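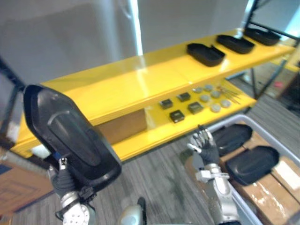 Kári Steinarsdóttir writes that the Losunum two-level shelf was easier to keep in order than the deep cabinets it replaced, and that small parts were no longer lost at the back. She asks whether the upper level may be ordered separately. It may, under the part number shown on the quotation form.

Losunum Two-Level Storage Shelf
Supplied by Mirnska Storage and Workroom Equipment

The Losunum shelf is intended for stockrooms, repair counters and school workshops in which small parts are sorted by hand. The upper level is suited to shallow trays in current use. The lower level is suited to reserve stock and to items awaiting a label.

Each unit is delivered flat with 13 bolts and one hex key. Assembly requires two persons. The feet must be leveled before any load is placed on the shelf, and the bolts should be checked again after 17 days of use.

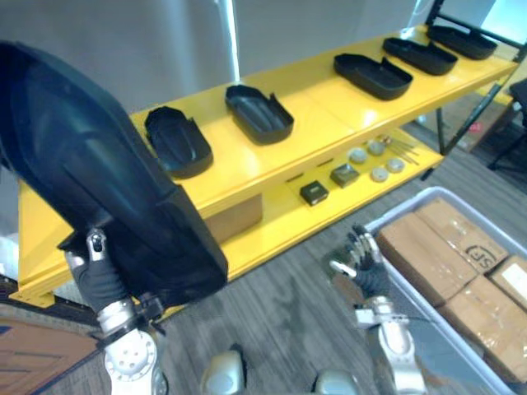
Product text: Mehrangiz Moradi, Mirnska Catalog Office
Last revised 2021-07-24

Customers who hold many kinds of small stock are advised to assign one tray to one kind of part. Labels should be placed on the short side of the tray, facing the aisle. Mixed trays slow the yearly count and lead to repeat orders of parts already held.

Trays from the Caker range fit the Losunum shelf without adapters. Dehghan trays of the older pattern are slightly wider and should be placed lengthwise. Bins intended for flattened packaging should stand on the floor beside the unit and should not be stored on the upper level.

Clean all surfaces with a damp cloth and mild soap. Scouring powder and solvents will dull the finish and are not covered by the warranty.
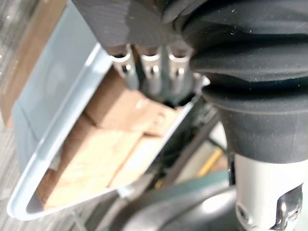 Ordering and Delivery

Order number: 3570
Minimum order: one unit
Delivery: 13 working days from confirmation
Spare bolts and feet: available on request

Orders received during the January stock count are processed once the count has closed. Returns are accepted unassembled and in the original carton. Requests for quotations should state the number of units and the delivery address.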